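3.2 Material and work surface

The sorting tasks were carried out on a board of light maple, laid over a blue perforated table. We preferred a pale wood because the colours of the toy blocks remain easy to distinguish on it. Figure 2 presents one arrangement, with seven blocks placed in two clusters.

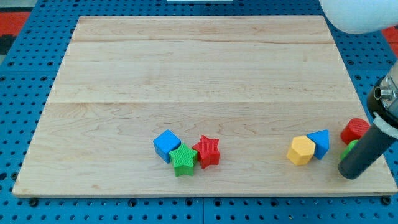

Figure 2. Blocks grouped on the maple board.

The participants in the Itholm centre completed 48 arrangements, and those in Gerkgate completed 40. In both groups the star shape was often put beside a cube, also when the colours did not match. Sarkar has observed the same behaviour in older children. We therefore coded shape and colour as separate criteria, as it is explained in Section 3.3.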